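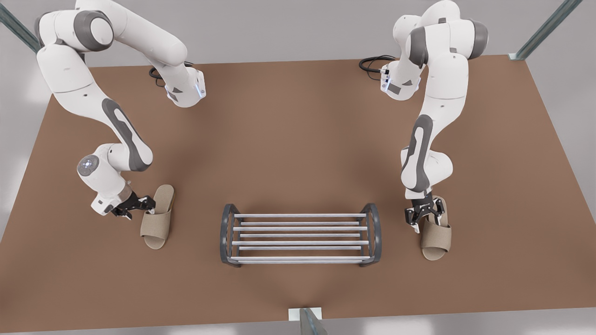

Sprechernotizen — Team Zellenbetrieb Dostine, Stand 15. September 2019

Folie 1. Thema ist die Einrichtung der Zweiarmzelle Dostine im Simulator, Aufgabe Schuhregal: zwei Pantoffeln, ein leeres Regal zwischen den Armen. Kurz halten, Aufbau kennen die meisten aus dem Vortrag im August.

Folie 2. Reihenfolge beim Einrichten: Tischebene, Basis beider Arme, Werkzeugmittelpunkt, dann erst die Handkameras. Wer mit den Kameras beginnt, schleppt den Basisfehler in jede weitere Transformation. Abstand Flansch zu Tisch in Grundstellung 455 mm links, 406 mm rechts. Die Differenz ist gewollt, die Arme sollen sich über dem Regal nicht begegnen.

Folie 3. Greiferöffnung. Vor dem Absenken ganz auffahren, Finger beiderseits des Pantoffels, Schließkraft erst nach Erreichen der Zielhöhe freigeben. Parameter liegt in der Leton-Konfiguration, nicht im Ablaufskript.

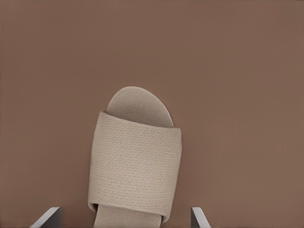 Wie oft wird der Werkzeugmittelpunkt neu bestimmt?
Alle 2000 Zyklen, außerdem nach jedem Fingerwechsel und nach jeder Änderung am Greifermodell.

Folie 4. Ablage am Regal. Kritisch ist der dunkle Seitenbogen: Das Kollisionsmodell von Saragih führt ihn als Quader, der freie Raum unter dem Bogen gilt also als belegt. Planer meldet dann Fehler 91 und hält beide Arme an. Abhilfe — Bogen in Segmente zerlegen, Sicherheitsabstand getrennt vom Tisch setzen. Danach Planer neu starten, Nachladen reicht nicht. 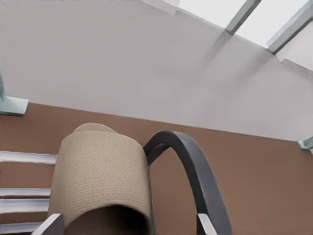

Senard wendet dagegen ein, die Segmentierung verlängere die Planung unnötig, ein kleinerer Quader mit geändertem Anfahrwinkel genüge. Für das obere Niveau stimmt das. Unten bleibt der Anfahrweg zu eng.

Folie 5. Offen: Schleppkabel hinter den Armen sind im Kollisionsmodell noch nicht enthalten. Logdateien vor dem Zurücksetzen sichern.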